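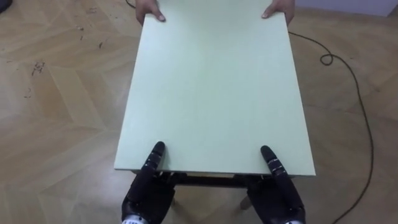

According to Ignacio Blackwood, the older hands should have been retired in September, and he asked that his objection be entered in the record before the trial went any further. The record was open on the desk at the time. It was entered.

The evaluation office at Sikitholm had been instructed to compare two sets of hands. The first, supplied by Plilley, had served the laboratory for 138 sessions and was known to everyone in the building. The second, built by Cevico, had been delivered in a gray case with a manual of 50 pages, most of which dealt with storage. The same arms and the same controller were to be used for both. The task was to share the weight of a flat load with a human partner, and to let go of it when he did.

Letting go was the difficulty. Any of the hands could hold. The Plilley hands held so faithfully that the partner had once stood for 14 minutes at his end of a load, waiting for a release that the controller had already ordered and the fingers had not yet agreed to. He had been offered a chair, which he could not reach. The incident was set down under "Minor Delays" and had remained there.

The assessor, a woman in her final year with the office, had written that entry herself. She was now required to write the comparison, and she had the form before her: grip, slip, response, release. There was a box for each and a narrow line at the foot for remarks. In all her years of service she had used the line only twice, and on both occasions it had been returned to her with a request for clarification.

She watched the load go up. She watched the level, the shoulders of the machine, the short delay between the partner's lead and the answer from the other end. On the screen beside her the force readings ran in two colors. They came together, parted a little, and came together again, and she found that she was breathing in time with them. She corrected this.

"Ready to lower," the partner said.

"Lower when you wish," she replied.

The procedure called for the partner to lead without speaking to the machine. It had been drafted by Stamatopoulos, who held that a controller should answer to force alone – a murmured word of encouragement would do nothing for the machine and might well alter the man. The partner had signed his acceptance of this rule. The assessor had noticed, however, that his lips moved.
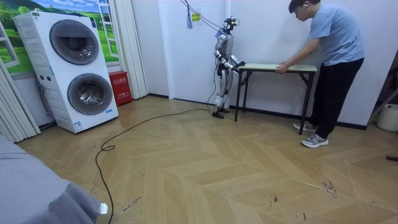
Release is a courtesy and should be scored as one, read the note from Stamatopoulos that reached her desk late in the afternoon. It was not signed in the usual place. She read it again and put it under the form.

By then the boxes were nearly full. The Cevico hands had answered sooner on every trial. The Plilley hands had slipped less. On cost the office had no opinion, although a figure of 600 had been penciled in the margin by someone who had not given the unit. The controller had behaved identically throughout, as controllers were expected to do, and had been blamed for both results in separate memoranda.

Only the release remained. She went back over the last of the Plilley trials and followed the two lines to the point where the partner had eased his grip. His line fell. The other stayed where it was for one second, then another, holding up its half of something that had already been set down, and then it fell as well.

She considered the box. It would accept a number between one and ten. She wrote a four, which was correct, and initialed it.

Then she moved her pen to the narrow line at the foot of the page and wrote, in the plain hand the office preferred: "Waits to be sure."

It was returned to her the next morning with a request for clarification. She put it in the drawer with the other two, and went down to sign for the gray case.

Contact the editors | All stories copyright of their authors | Back to top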